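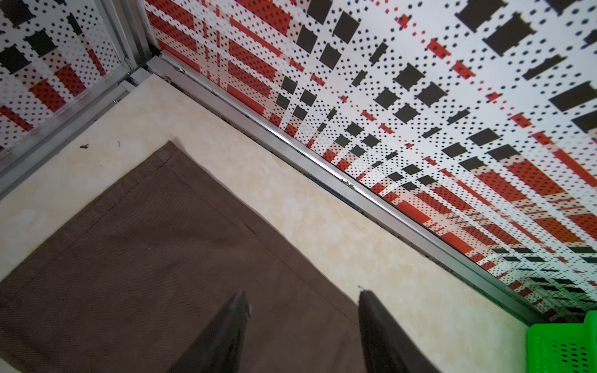
Ticket 428 – Cloths won't square up after washing
Opened by: Maricel Mercado
Product: Denell twill cloth, dark brown, large

Hi again, it's Maricel. I bought these cloths from Kondstead in July and I love the color, but since the last few washes I can't get one to fold into a proper rectangle. The corners miss each other by a finger's width, sometimes more. The one lying flat on the marble-look floor has a diagonal weave and a stitched hem running down from the pointed corner. My iron is fine, my folding is fine (I think!), and my sister's older set folds perfectly.

Reply from Bautista Cabral, Kondstead support

Hi Maricel, thanks for the details. Could you measure both diagonals, corner to corner, with the cloth flat and not stretched? And what temperature are you washing at?

Maricel Mercado

OK, got the tape out. One diagonal is 79 inches and the other is a good inch and a half shorter, so it's gone crooked – a diamond, basically. I wash warm, then tumble dry on whatever the dryer was set to last, usually high. I did try pulling it straight by hand while it was dry and that did nothing at all.

Reply from Bautista Cabral

That sounds like skew. Twill likes to twist along its weave when it's dried hot. Please wash one cloth cold, skip the dryer, and while it's still damp pull gently on the two corners that are closer together. Work along the cloth a bit at a time, then dry it flat. Press it once it's nearly dry, and lift the iron instead of sliding it.

Maricel Mercado

Did one last night! It took me 20 minutes of tugging and I felt pretty silly crawling around on the floor, but the diagonals are now within a quarter inch and it folds the way it used to. I've got five more to do. Leave this open until I've been through the rest? One of them has a hem that puckers too, and I'd like to ask about that one separately.

Status: open, waiting on customer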